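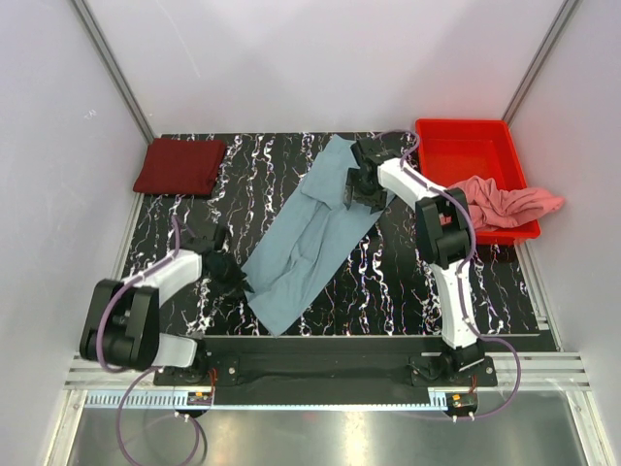
I spent most of April standing next to a folding station in Mundaston with a clipboard, and I can now say with total confidence that I have opinions about gripper jaws. Strong ones! My kids have asked me to stop bringing them up at dinner.

The short version, for those of you who only read the first bit: the workshop has been comparing two sets of jaws on the two-arm cloth setup, and the softer set came out ahead, though by less than I'd have guessed. The long version has more arguing in it.

14 comments
Share

I got invited by Valentyna Stetsiuk, who runs the test bench and has been at this since well before I started writing the newsletter. She wanted somebody from outside to keep the tally, on the grounds that everyone inside already had a favorite. Petro Harasym likes the stiff jaws. He likes them a lot. Stepan Skoryk likes the soft ones (he cut the first pads himself, so take that how you will). The job was the same for both sets: pick up a cloth that's been dropped on the table any old way, get it flat, fold it, and put it on the stack. One arm on each side, both working on the same piece of fabric.

If you've never watched a pair of arms try to find the corner of a crumpled cloth, it's weirdly gripping. Sorry. But it is! You sit there leaning to one side as if that'll help. The jaws come down, they close, and half the time what they've got is two layers when they wanted one, and then the whole thing gets lifted up like a sad tent. I wrote "sad tent" on the clipboard so often that Valentyna made it an official category.

The stiff jaws come from Zotetti and the pads are homemade, and the plan was to run each set through the same batch of cloths, with the same arms and the same controller settings. That last part is where the first argument came in. Petro said the closing force had been tuned for the soft pads and it wasn't a fair fight. Stepan said it hadn't. They went and looked, and Petro was right, so a day and a half of my beautiful tally went in the bin and we started again. I took it better than Stepan did.

Second time around we got through almost 2,000 grasps per set. I didn't personally see every one of those, I should say. Maksym Romaniuk wrote the logging script and it ran on through the evenings, and I came in around 8 in the morning with a coffee and checked the log against the video for the odd ones. The soft jaws got a clean single-layer grip 71 percent of the time. The stiff ones were a few points behind that on thin cloth and a good deal further behind on anything thick and fuzzy, where they tended to slide right off the fold. On smooth fabric the difference nearly went away, and on one slippery piece the stiff jaws did better, which Petro has mentioned to me by email, by text and in the parking lot.

What I hadn't thought about at all was the wear. The pads are cheap, but they pick up lint like you wouldn't believe, and once they're furry they stop gripping. We ended up wiping them down every hour or so. The stiff jaws didn't need a thing. For a lab that's no big deal, you just wipe the pads. For a laundry or a hotel basement, where Zakharchenko would like to put a station like this one, somebody has to remember to do it, and Nele Petersen (she's their person on the project, and she asks the best questions of anybody in the building) was writing that down with a lot of underlining.

Then there's the cables. I bring this up because three different readers wrote in after the last piece to ask if they get in the way. A bit, yes! They have to have enough slack for the arm to reach all the way out, and slack has to go somewhere when the arm folds back up. Maksym restarted a couple of runs over a snag early on and then re-tied everything, and we didn't log another one. He'd like a proper cable guide. He'd also like a bigger table, a second screen, and a chair that goes up and down. Valentyna has approved the cable guide.

Camera placement got an afternoon too. They tried the view from higher up and it helped with finding corners, but the arms kept blocking it whenever they reached for the middle, so it went back to where it was. Stepan wants to try 2 views at once next round. The controller they've got now might not keep up with that, and there was talk of testing the Priva board, the small one, once Maksym has time to port his script over. I'd put that in early summer if you made me guess, and please don't make me guess, I was wrong about the last date and I heard about it from all of you.

So the soft jaws stay on for now. Petro's getting a set of the stiff ones with a rougher face cut into them, and he's already asked if I'm free to hold the clipboard again. I said yes before he finished asking. The deal is that the closing force gets checked before I start counting this time, by both of them, together, while I watch.

A few of you wanted to know if you can come by and see it. Valentyna says small groups are fine in the afternoons as long as you email first, and no, you can't bring your own towels for it to fold. Somebody did ask.

Shares: 37
14 comments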